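Search this journal Search Advanced search

4. Course setting and equipment

4.1 The student project

The work reported in this paper was carried out within a second-year project course at the Hutier Institute, in which 36 students worked in small groups over one term. Each group was asked to teach a robot arm to pick up soft items, such as bags and folded garments, and to place them in a marked area. The course began in February and was assessed on a written report and a log of recorded trials.

4.2 Recording of trials

A trial was started by the student at the control desk and ended when the item was released or when the time limit was reached. Groups were required to record failed trials as well as successful ones, and to note the cause of failure in their own words. In total 3,590 trials were logged, of which the first 1,000 were set aside for practice and are not included in the results. The logs were stored in Wotik, the record system already in use in the department.

4.3 Work area

All groups used the same arm, set beside a white table, with a sensor head fixed above the wrist (Figure 5). Students were free to change the starting position of the arm but not the position of the sensor head.

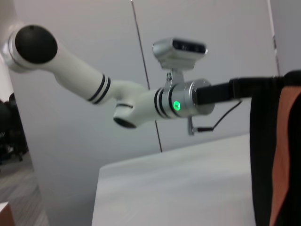
Figure 5. The arm and wrist-mounted sensor head during the student project.

Changes to the starting position were entered in the log before the next trial. Two groups did not do so in the first weeks, and their early entries were checked against the control files before being accepted. The marking scheme, adapted from the Curudis handbook for practical courses, gave equal weight to the quality of the log and to the final report.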